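Clillow lab pits two grippers against the laundry, and the laundry puts up a fight

Socks have never been thought of as a serious engineering problem in Sutidstead, but a small team at the Clillow workshop has spent most of August treating them as one. The group is comparing 2 parallel-jaw grippers on the same arm, and has so far recorded 950 attempts at picking up items of clothing from a table.

The first gripper came with the arm and has short, stiff fingers. The second, called the Noguchi, was drawn up in-house over the winter and has slimmer fingers and a lighter touch. Both answer to the same controller software, Stalurum, which decides how hard to press and when to give up. It gave up a good deal in the first week, and the team's log for that period is mostly a list of synonyms for "missed".

Cloth is awkward stuff for a machine. A tin or a block stays the shape it was when the camera last looked. A sock has no such manners: push it and it slides, pinch it and it folds, and press too hard and the gripper ends up squeezing the table, which brings everything to a halt while somebody resets the arm. The workshop's rule is that a lift only counts if the item is held clear of the surface for 4 seconds. This rule was agreed after a long argument over a tea towel that hung on for nearly three.

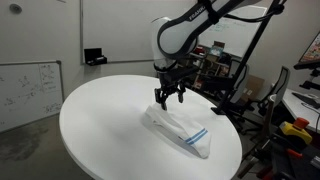
Why start with a sock and leave the shirts for later?

A sock is small enough to be gripped in one go, so a failed lift says something about the fingers. With a shirt, the team found it hard to tell whether the gripper had done badly or had simply picked the wrong bit of shirt.

Results so far favour the Noguchi, though by less than its designers had let it be known over lunch. It does better on thin fabric and on anything lying flat. The stock gripper is ahead on thick ribbed material, where a firm pinch seems to matter more than good manners, and it has needed fewer repairs. The slimmer fingers have been replaced 11 times, a figure the workshop's progress note places in a footnote.

Changing the controller settings made more difference than changing the hardware, to the irritation of the hardware side. Slowing the last part of the descent cut the number of table strikes sharply with either gripper -- and also made each attempt long enough for the operator to fetch a biscuit. The team has since settled on a middling speed that pleases neither camp.

A second round will add a camera nearer the wrist, to see whether a closer view helps the arm find a fold worth pinching. Pillowcases are also planned. Fitted sheets were suggested at the last planning meeting and have been put off until next year.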